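Odetti abre sus puertas el 16 de mayo: demostración de manipulación robótica en obra

NOTA DE PRENSA
Para difusión inmediata

Odetti celebra el 16 de mayo una jornada de puertas abiertas en el edificio Saletti, todavía en reforma. Entrada libre hasta completar aforo, 149 plazas. Inscripción previa en la web o en la puerta, si queda sitio.

Qué se va a ver: el proyecto Drirkumau en marcha. Recogida de datos de manipulación con pinzas de mano, en espacios reales y a medio terminar. Ventanas, persianas, repisas, cajas. Nada de maqueta ni de plató. El público entra en las mismas salas donde se trabaja cada día.

La demostración principal dura lo que dura una sesión normal. Un operador lleva la pinza, repite la tarea, y los marcadores blancos y negros montados junto a las manos sirven para seguir el movimiento. Después, turno de preguntas. Y después, quien quiera puede probar (mayores de edad, calzado cerrado obligatorio, no se presta calzado).

Drirkumau arrancó en enero con una idea bastante simple: que los robots de mantenimiento aprendan de gente haciendo tareas corrientes en edificios corrientes. Desde entonces el equipo lleva registradas 2.639 demostraciones, casi todas en Saletti. La mayoría son tareas cortas. Subir una persiana, pasar un paño por una repisa, cerrar una ventana que roza. Las persianas dan mas guerra de lo previsto, sobre todo las de cadena.

"Queríamos enseñarlo tal como está, con la obra alrededor", explican desde la dirección de Odetti. "Si esperamos a tener el edificio acabado ya no es lo mismo, las tareas cambian y el suelo también."

Colabora Sakamoto, que aporta el programa de análisis y tendrá una mesa propia en la planta baja. Allí se podrán ver en pantalla sesiones ya procesadas y comparar intentos buenos y malos de una misma tarea. Los malos también se guardan.

Programa

10:00 Recepción y entrega de acreditaciones
10:30 Presentación del proyecto, planta baja
11:15 Primera demostración, grupo A
12:30 Segunda demostración, grupo B
13:30 Descanso (hay café, no hay comida)
15:00 Prueba libre con las pinzas
16:30 Mesa de Sakamoto, preguntas
17:30 Cierre

Los grupos se asignan al llegar. Las salas son pequeñas y se pasa por turnos, se ruega puntualidad.

Para centros de formación: 4 visitas guiadas reservadas a alumnado de FP de electrónica, mantenimiento y automatización. Se piden por correo al departamento de comunicación, indicando centro y número de alumnos. Se confirma por orden de llegada.

Información práctica

Acceso por la puerta lateral, la principal sigue cerrada por obras. Aparcamiento a 400 metros, en el solar señalizado. El ascensor no funciona todavia; la planta baja es accesible, las salas de arriba no. Se retransmitirá la primera demostración en la pantalla de recepción para quien no pueda subir.

Prensa: acreditación hasta la víspera. Se permite grabar en todas las salas salvo en la mesa de Sakamoto, consultar antes allí mismo. Material gráfico disponible bajo petición.

Contacto: departamento de comunicación de Odetti.

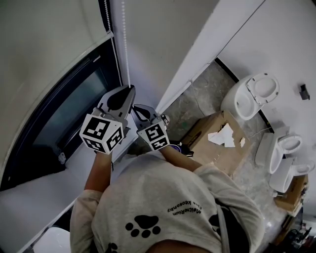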